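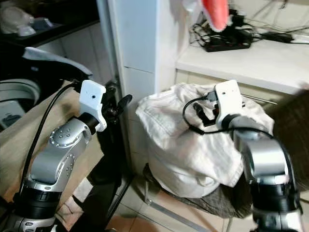
Both arms over the white cloth, gray fabric underneath, kitchen floor.

Minutes, Cloth Handling Group, Falden
January, 2:00 p.m.
Taken by the group secretary

1. Previous minutes
Accepted with one fix: the recording target for the month is 730 episodes, and the old text had left out the zero.

2. Where the collection stands
Great month! The kitchen set has moved faster than any of the earlier ones, and the picture at the top gives the new people a fair idea of what a start position looks like: cloth in a mound, one gripper coming in from each side. The Falden room logged 28 good episodes in its best session and 22 in the one after that. Everyone who has driven the arms says the second hour goes better than the first, and the logs bear this out.

The Stępień room has finished its practice runs and wants to start on real ones. Agreed, they can begin as soon as their grippers are calibrated.

3. What counts as a good episode
Long discussion, and a good one. Until now we have thrown out any run where the cloth slipped and had to be picked up again. Falden argued for keeping these, provided the operator recovers without stopping the recording. The first model trained on clean runs only would freeze the moment it lost a corner. The small test model that saw a few recoveries went right back down for it, and people watching the replay cheered.

Decided: slips with a recovery are kept and tagged "recovered." Runs where a person reaches in with a hand are still thrown out.

4. Starting piles
Too many of our piles look alike. Operators tend to drop the cloth the same way each time (we all do it, the secretary included). From now on the cloth gets picked up, shaken and dropped fresh before every run, and the fabric under it gets shifted every 3 runs. Do not tidy the pile afterward, even if it lands with all the seams on the hidden side. Those are some of the most useful starts we have.

White on gray stays as the main pairing for now. Dark on dark was proposed and got a lot of support, but waits until the white set is done.

5. Cables
The gripper cables make a wide loop when the arms come in close, and the loop can end up lying on the cloth. Opinions differed on whether this hurts training. Cotton will record one batch with the cables clipped back and one with them left as they are, and we compare. Clips must leave enough slack for the wrist to turn all the way.

6. Labels
Ondisis has the new labeling screen working and showed it on the wall. Marking the moment of first grip now takes one key press. Much happiness in the room. Still to come: an undo key, and a way to flag runs where the picture blurs.

7. Actions
Falden: update the operator sheet with the "recovered" tag.
Cotton: both cable batches.
Stępień: calibrate, then send the first runs for checking.
Ondisis: undo key.

8. Any other business
Request for a second timer in the Falden room. Approved.

Meeting closed at 3:10 p.m.

Recent minutes and notes
Cloth Handling Group, December minutes
Operator sheet, current version
Towel set: what we kept and what we dropped
Labeling guide for new starters
Gripper calibration, step by step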